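4.2. Dimensionnement du poste « préhension » et plan d'acquisition

Le budget d'équipement présenté dans cette section couvre la seconde phase du projet Mathias, consacrée au rangement d'objets au sol dans les logements adaptés du site de Hilstead. La première phase avait été conduite avec du matériel prêté, dont la restitution intervient en février. Il faut donc arrêter une configuration avant cette échéance et répartir la dépense entre les effecteurs, les caméras de poignet et les pièces d'usure. Nous suivons la grille de coûts proposée par Prothero, qui sépare le coût d'entrée (achat, intégration, mise en service) du coût récurrent (doigts, câbles, étalonnage), ce dernier étant souvent absent des demandes de financement.
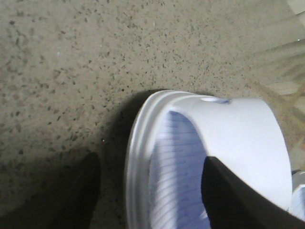
Le coût d'entrée dépend en premier lieu de la course d'ouverture de la pince. Les catalogues des fournisseurs consultés, Drisent et Wullivlow, sont organisés par paliers, et le passage d'un palier au suivant modifie aussi la masse embarquée, donc le choix du bras. Or l'ouverture requise varie beaucoup, pour un même objet, selon la prise retenue. Une sandale de type claquette peut être saisie par le bord de la semelle ou par la bride. Dans le premier cas, le rebord mouluré de nervures parallèles présente aux doigts une surface irrégulière ; dans le second, la bride large et lisse n'offre pas ce relief, mais elle forme une arche sous laquelle un doigt mince peut être engagé. Une prise en travers de toute la semelle exige une ouverture nettement supérieure à celle d'une prise locale. Nous avons retenu la prise locale comme cas de référence, ce qui permet de rester sur le palier inférieur des deux catalogues.

Le deuxième facteur est la géométrie des doigts. Les doigts livrés en série conviennent à des pièces posées sur un plan de travail, avec un dégagement suffisant au-dessous. Pour un objet reposant à même le sol, l'extrémité doit pouvoir approcher la surface sans que le corps de la pince entre en contact avec elle. Wullivlow propose une paire de doigts longs en option ; Drisent fournit les plans de l'interface et laisse la fabrication à l'acquéreur. La seconde solution réduit la dépense initiale, mais elle transfère au laboratoire la charge de l'usinage et du contrôle dimensionnel, que nous avons inscrite au budget en heures d'atelier.

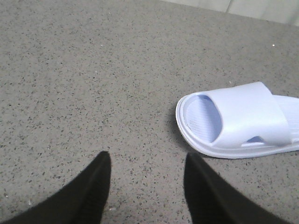
Figure 6. Claquette claire sur sol moucheté, vue depuis la caméra de poignet. Les doigts sont écartés et l'objet n'est pas saisi.

Le choix de la caméra de poignet obéit à une contrainte différente. Sur un sol tel que celui de la figure 6, la texture est dense et d'échelle apparente variable, les éclats paraissant plus gros au premier plan. L'objet, à l'inverse, est pâle et peu texturé au niveau de la bride. Un capteur dont la dynamique est insuffisante risque de saturer cette zone, où la segmentation perd alors ses points d'appui. Les doigts occupent en outre une part notable du bas de l'image et sortent de la zone de netteté. Nous avons par conséquent écarté les modules à mise au point fixe les moins chers et prévu un montage réglable en inclinaison.

La configuration proposée comprend 2 pinces, dont une de réserve, et 6 paires de doigts pour la durée de la phase. Le volume d'essais planifié est de 308 prises. La pince de réserve constitue la ligne la plus discutable du tableau. Son retrait améliorerait le coût d'entrée, mais exposerait le calendrier au délai de réparation du fournisseur, pendant lequel le bras et le poste d'essai resteraient immobilisés. Nous la maintenons dans le scénario de base et la retirons dans le scénario restreint, examiné en section 4.3 avec la location du bras.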